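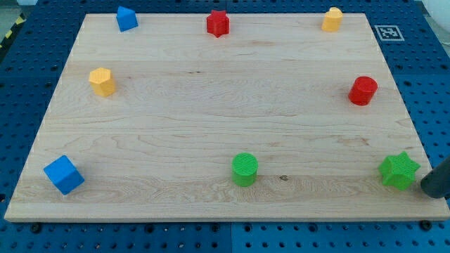 Colored blocks on a maple board

Home | Journal | Archive | Contact
Search this site Go

The Brilholm reading room will keep its winter hours through February. Readers may borrow up to three titles at one time – the limit applies to bound journals as well. The Thongsuk collection, which now holds 440 volumes, has been moved to the upper floor and may be consulted from 3 p.m. I have found the new shelving a clear improvement.

Contact | © Disora Journal | Back to top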